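Visual Merchandising for Small Shops
Handout 4: Crates, slopes and fake fruit
Tainá Honorato

Okay, so last time I ran out of minutes right when we got to produce displays, and a bunch of you asked for my notes. I cleaned them up a little (only a little!) and added the stuff I meant to say about crates.

Start with the shelf and leave the fruit for later. I know the fruit is the fun part, but if your crates sit flat, a customer standing up sees a front board and a bit of shadow. Tip them forward. You want the inside of the crate facing the person, with a front board tall enough to act as a lip. Grapes are great on a slope because a bunch stays where you lay it. Single round pieces roll down to the front and hang out in the corners, so plan for that or use a liner.

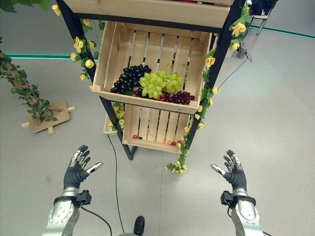
Fig. 1. Tilted slatted crates on a wood and black metal shelf, with artificial grapes and yellow flower garlands.

Color next. Put your dark bunch against your pale one and let them overlap. Dark purple next to yellow-green reads from clear across a store, while deep red beside dark purple turns into one big blob past the first few steps. If you only own red and purple, stick something light between them, even a handful of leaves.

Garlands: wind them up the uprights and stop fussing. I like yellow with pale pine, it's warm and it doesn't fight with the fruit. Letting the tail end spill onto the floor looks generous in a window and is a terrible idea in an aisle, where somebody's stroller will find it.

Now, loose fruit. We've all got that box of odds and ends, an orange one, three reds that don't quite match. My rule is to keep them together on one side of the crate and leave the rest of the slats bare.

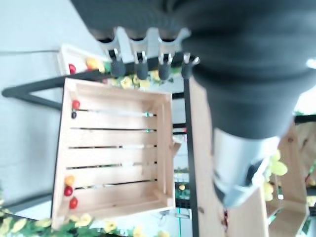 Bare wood is fine, really! Students always want to fill every inch, and then there's no place for the eye to rest. What does look wrong is fruit spaced out evenly like eggs in a carton. Bunch it up, let pieces touch, and turn the best side toward the customer.

One practical thing about slats: check your gaps before you buy. Small pieces drop through or wedge, and leaves poke out underneath.

For the October project you'll each get one shelf, 27 pieces of fruit and 80 inches of garland. You pick the store, Karkano or Sisay, and the display has to suit it (read both store briefs first, please). Hand in a sketch, the finished setup and six sentences on why you put the dark colors where you did.

Sketches go in the folder by the door, name on the back.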